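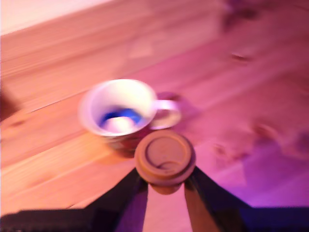

Data Cards / Rotating Equipment

Pellport Seal Flush Log

Hourly readings from the seal flush lines of 14 centrifugal pumps at the Ulimberg solvent recovery plant. The log was put together by Lærke Vestergaard for work on early leak warning and is kept up by Bujar Milošević.

Contents

There is one CSV file per pump, plus pumps.csv, which lists casing size, seal type and the fluid handled. Each reading has a time, flush pressure, flush temperature, seal pot level and motor current. Pressures are in psi and temperatures in Fahrenheit. Times are plant local time and do not shift in summer.

Maintenance notes are in notes.csv. There are 141 of them, typed in from the shift book with the operators' initials taken out. Spelling was left alone — "gland" shows up several ways.

Known problems

Pump 3 had its level transmitter swapped in September. Readings before the swap sit too high and have not been corrected. A pressure of exactly 300 means the sensor was at the top of its range, so treat it as missing. Gaps during plant shutdowns are left blank. 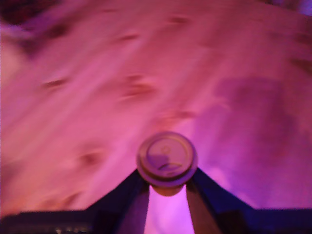
Loading the files

Any CSV reader will do. The files are UTF-8 with a header row and commas as separators. Join notes.csv to the readings on pump_id and hour. The older Costello export used semicolons and is no longer updated.

License and contact

Free to use with credit to the Pellport project. Send corrections to the Grokivberg office, with the pump number and the hour of the reading.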